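Yurani Agudelo leaving Kastik after 3 seasons??

skorexfan80
just saw it on the Kastik page. she's out, wont be in season four. gutted. she WAS that show

mildredpierogi
Saw this coming. Two episodes missed in June, then that weird interview where she wouldn't say the name of the showrunner. Contract stuff imo

Brodadau
disagree, she wanted out for the film. Huanca shoots the same months, can't do both

mildredpierogi
Huanca isn't even funded yet?? source?

Brodadau
her own post. 2024-04-03. read it, "next chapter in the mountains". come on

skorexfan80
could mean anything. could be a vacation lol

tinhorn_lou
Unpopular but season three was weak and she was half the problem. Same sad face in every scene. Recast and move on

skorexfan80
wow no. the courtroom episode?? did you even watch

tinhorn_lou
Watched it. Twice. Still think the brother carried it.

kettle_and_couch
Doing a full rewatch before the finale, who's in. Soup and tea, phone off

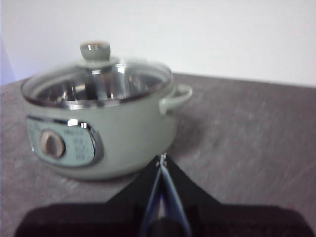
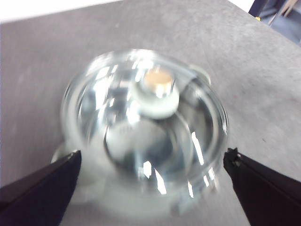
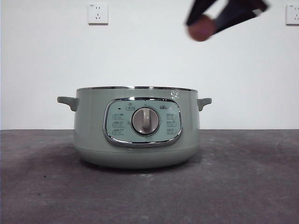 Starting with the pilot, skipping the 2 clip shows. Anyway I'm with Brodadau, she's doing the movie. Didnt sound fired to me

mildredpierogi
fine, in for the rewatch. still say contract

tinhorn_lou
Skip the pilot too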